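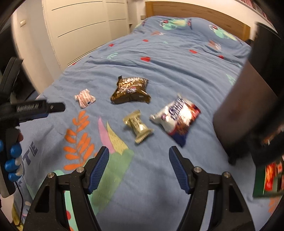
According to the lead at Gredilstead, the section on recording pick-up examples was too trusting in its last version, and a new operator could follow every line of it and still bring back a folder of junk. We agree with most of that complaint. The steps have been rewritten, and the claims we couldn't back up are out.

## 4. Recording examples with the hand-held gripper

This section covers small packaged goods on soft surfaces: beds, sofas, folded blankets. For hard surfaces, use section 3. The two are easy to mix up, and Temero will accept either kind under either label without complaint.

### 4.1 Before you record

1. Lay out the items with a finger's width or more between them. Mix foil, paper and plastic wrappers if you have them.
2. Check the screws at the finger joints. Tighten any that turn by hand.
3. Wipe the rubber pads with a dry cloth.
4. Route the cable so it hangs clear of the fingers through the full swing of your wrist.
5. Start a new session in Temero and type the surface name yourself. The suggested name is often the last one used.

> **Note:** A patterned cover is allowed. Petchrat's sales sheet says patterns "improve robustness." Maybe they do. We have seen no test that separates the pattern from everything else that changes between two bedrooms, so don't go shopping for bedding on the strength of it.

### 4.2 Recording a pick

1. Hold the gripper still over the surface until the tone sounds.
2. Choose one item and move toward it in a single path. Keep it between the fingers on the way in.
3. Close slowly. Soft surfaces give way, and the pads will pinch fabric if you press down first.
4. Lift, pause, and set the item down in a new spot.
5. Open fully and back away before you press the stop button.
6. Repeat for 30 picks, then end the session.

**Caution:** Keep your free hand away from the fingers while they close.

**Caution:** Don't delete failed picks in the field. Mark them as failed. Operators who delete tend to delete generously, and a set with no misses in it tells the learner nothing about misses.

### 4.3 Checking what you got

The green "Quality OK" badge means the file opened and the clock ran. It doesn't mean the footage is any good. In our May review of 296 badged recordings, we found blurred wrappers, pinched covers, and picks where the item never left the bed.

1. Play back 3 picks from each session at normal speed.
2. Look at the moment of contact. If you can't tell which item is being gripped, mark the pick as unclear.
3. If 2 of them are unclear, record the whole session again.

Fletano can sort unclear picks automatically, and the setting is on by default. Turn it off (Settings > Review > Auto-sort) until you have compared its choices with your own on a full session. Ours threw out good slow picks and kept fast bad ones.

Uploading is covered in section 5.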